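The Cards Come Before the Counter

Sunday, October 9, 2016

I have a weakness for a good coffee card. My kitchen drawer holds 40 of them, mostly one stamp in, so when Hằng Dương told me she was boxing up the cards for Disarden, her new coffee place on Appiah Street, I invited myself along. The shop doesn't open until March! She has opinions about paper, though, and paper was what she wanted to start with.

She went through nine samples before picking this one, a tan kraft stock with dark printing that feels a little like a grocery bag (I mean that as a compliment). Her first choice was a bright white from Tedard, and she still sounds sad about it. The kraft won because you can write on it with any old pen and it doesn't smear.

Her method is simple. Fan the stack out so you can grab one without picking up three, look it over, then stand it up in a clear plastic box. I kept wanting to lay mine flat — wrong, apparently. Standing up, the corners stay nice.
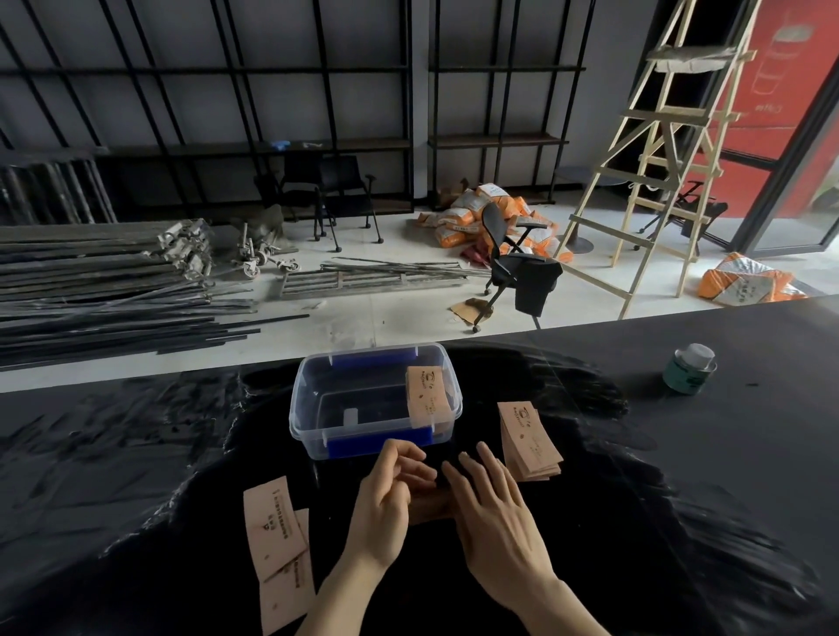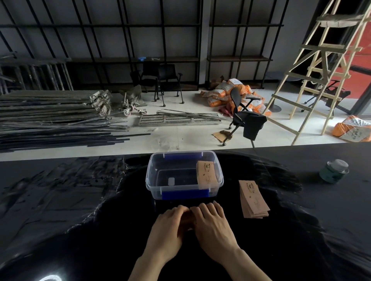
Kraft cards fanned out beside the box, and one already standing inside.

If you're doing your own

Buy the box first and cut the cards to fit it. Hằng did it the other way and drove out to Stirnham twice looking for one tall enough. Get a clear one, too, so you can tell when you're running low from across the room. And order a few more than you think you need, since people like me will take two and leave them both in a drawer.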